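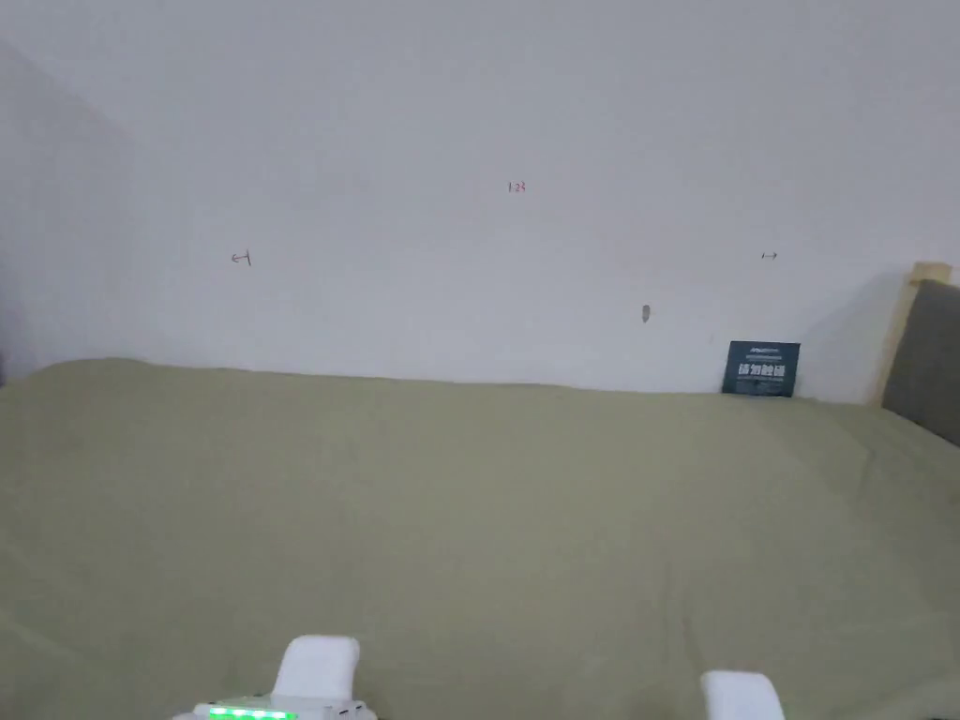
4.3 Is a smooth cover a made bed?

Contents Previous section Next section Figures References

The Wurska scale treats a bed as made when its top cover is "flat, straight and complete." We used the scale for the whole of the study because earlier work used it, and we wanted our scores to be comparable. We are less sure now that this was a good decision. The three words sound clear until two people have to apply them to the same bed on the same afternoon, and then they come apart fairly quickly.

Take the bed in Figure 4a. The green cover reaches the wall, and most of it lies smooth. There are soft wrinkles and folds, more of them on the right, and the far edge rises a little toward the left, where the cover seems to pass over a pillow or something else raised. A dark blue-green card or booklet leans against the wall at the right end. On a strict reading of the scale the folds alone should cost points. On a loose reading they should not, as the wording in the Wurska manual allows for "ordinary settling of the cloth" and never says how much settling is ordinary. The scale has no line at all for objects left on the bed.

We had 37 raters and collected 202 scores from them over the two rooms, Palma and Eltent. Of those scores, 98 were given with the manual open on the table and the rest from memory after training. We expected the open manual to bring the raters closer together. It did not do so in any way we could trust. Raters with the manual in front of them argued about the words, and raters without it seemed to fall back on whatever they had been taught at home about beds. Both groups were confident, and we do not think confidence should count as evidence here.

Flatness gave the most trouble. A thin cover shows every crease in the sheet under it, while a heavy quilt will hide a badly rumpled bed completely. A rater who sees only the top layer is scoring the cover, and perhaps the light in the room, and is then asked to report on the work of whoever made the bed. The Travix study, which the Wurska authors cite as support, used one type of heavy cover throughout. Its high agreement between raters may say more about that cover than about the raters. We could find no repeat of the Travix work with a lighter cloth.

Straightness is not much better. It has to be judged against something, and the manual suggests the bed frame. In many rooms the frame is hidden by the very cover being judged. Several raters told us they used the wall instead. That works where the bed stands square to the wall and fails where it does not, and few of them had checked. One rater in Palma had scored a bed as crooked on her first visit and straight on her second, and on going over her notes we found that she had stood at a different corner each time. We now think the place where the rater stands should be fixed before anyone starts. It was left open in our protocol, and we regret it.

A plainer problem is what else the rater looks at. Marks on a wall, a lamp, a book left behind: any of these can draw the eye, and a room that feels bare or unfinished may pull down the score of a bed that has been made well. The wall in Figure 4a carries a small red "123" in handwriting, along with an arrow to the left, another to the right, and a gray smudge not far above the bed. None of that has anything to do with bedding. Whether a rater can set it aside is a question the scale simply assumes away, and we have no data that would settle it.

Figure 4. Bed cover and wall. (a) At the head of this section: the cover from near edge to wall. (b) Following the next paragraph: the olive-green cloth with the wall behind.

We also doubt the idea of a "complete" bed. The manual says that no under-layer should show. This favors large covers over careful hands, and a person who throws one big blanket over a tangle of sheets will score well on it. A person who has tucked each corner and then used a cover one size too small will not. We tried a ten-point deduction for hidden disorder, lifting the cover at one corner to look, and gave it up early. Lifting the cover changes the bed, and the next rater then has a different bed to score. A large green cloth of the kind in Figure 4b tells the eye very little about what it covers — that is much of the point of a bedspread, and it is an awkward property in something one hopes to use as a measure.

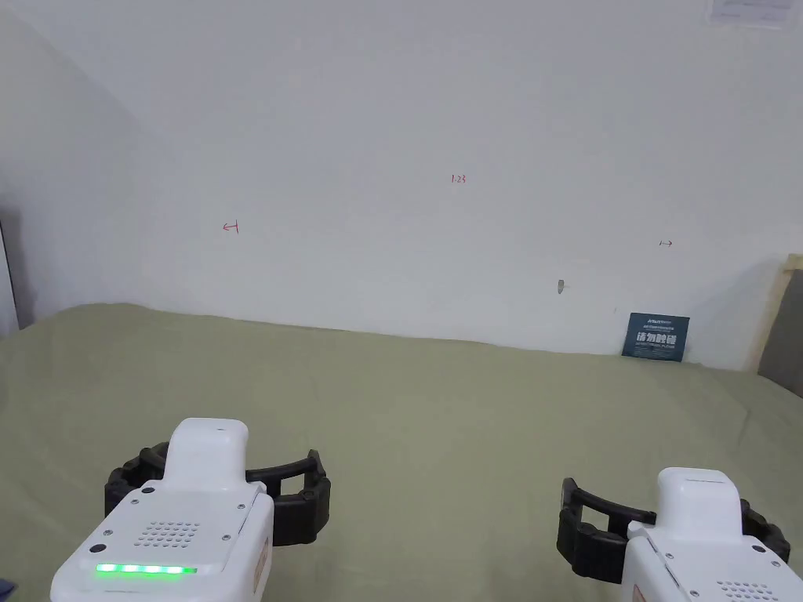 Lorena Núñez, reading a draft of this section, objected that we ask too much of the scale. Most people, she wrote, make a bed so that it looks tidy from the door, and a score that records how it looks from the door is therefore a fair score. She added that a ward or a hotel might need to know about the layers underneath, but that a family bedroom on a Saturday morning does not, and that we had mixed the two.

We accept part of this. If the scale were offered as a measure of how tidy a bed looks, most of our complaints would shrink, though the trouble over where to stand would remain. But the manual makes a larger claim. It says the score reflects "the quality of the making," and later papers have taken it at its word, using it to compare training methods and even to compare the people trained. We see no support for that use in our own scores and only thin support in the ones we have read.

For the rest of this paper we therefore report Wurska scores as scores of appearance. Where a table in Section 5 says that one bed scored higher than another, it should be read as looking neater to the raters who were present, from wherever they happened to be standing. Readers who want to know which bed was better made will have to look elsewhere, and we are not certain that anyone has measured it yet. The open-manual and from-memory scores are listed separately so that they can be pooled by those who trust them more than we do.

Contact the authors | Copyright remains with the authors | Back to top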